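23 September 2025

Legs like wet rope today. I got down the stairs this morning by holding the rail with both hands and going sideways, and I only played the last half hour! Malachy Madigan played the whole thing at forty-whatever he is and then texted the group at seven asking who wanted to go for a run. I did not answer him.

So we lost to Ruddock again. 19-17, which I'm going to be annoyed about until the return game in November, and probably after. We were up at the break, we were up with ten minutes left, and then we gave away a silly penalty for hands in the ruck (not me, for once) and they kicked to the corner and mauled it over from there. Everyone in the county knows Ruddock are going to maul it. We spent two whole practices on stopping it. Éabha had us out there until the lights went off, pushing against each other like cows in a gate, and then on the day we all stood up too tall and went backward.

Éabha Mulligan was very calm about it afterward, and that was worse. She just said "we'll look at it" and went to find her car keys. I'd have liked a bit of yelling.

The good part was Teodoro. He's been with us since spring and I don't think he'd caught a high ball cleanly until this one, and he took three in a row with their big center bearing down on him. Then he ran one back from our own 22 and Nicanor Sosa scored off it in the corner, right in front of the Ruddock bench – lovely. Nicanor has not stopped talking about it. He told the guy at the gas station in Nunda on the way home. He told my mother. 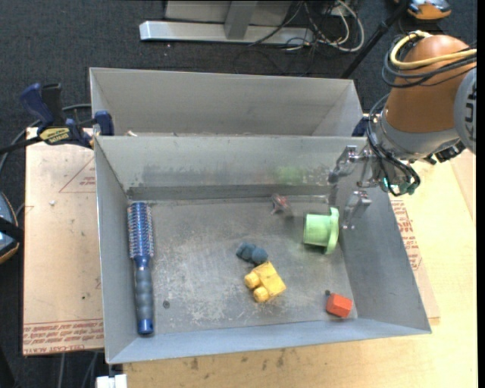

Odds and ends, hairbrush included.

I came off the bench for Ruairí, who has done something to his shoulder. He says it's fine. He was drinking his tea left-handed, so I don't believe him. If he's out for the Hedton game I'll probably start at hooker, and I've been lying here trying to decide if I'm pleased. I am, mostly. My throwing in was all right, apart from the one that went straight over the back of the lineout and nearly hit the touch judge. He laughed, at least. The scrum was hard work. Their loosehead bores in and I've got a scrape on my ear the shape of Ohio.

The crowd was 309, according to the man on the gate, and that's the most we've had for an away game over there. It sounded like more. There was one woman with a cowbell who I never want to hear again as long as I live. Last year it was 284, so I suppose the thing is growing, or else she brought her family.

The table looks a bit grim now. Two losses out of three, and the only win was against Rikden, who turned up with fourteen players and borrowed one of ours. We can still finish in the top half if we beat Hedton and then don't do anything stupid, but "don't do anything stupid" has never been our strong suit.

Practice tomorrow. Éabha's message says bring both pairs of boots and "be ready to be low," so that'll be the maul again. I've got to wash my kit before then, it's still in the bag by the door and the hall is starting to smell like the river. Also need tape, a new mouthguard (chewed through this one in the second scrum) and 40 bucks for match fees, which I've owed Malachy since the summer.

Going to put some frozen peas on my knee and go to bed.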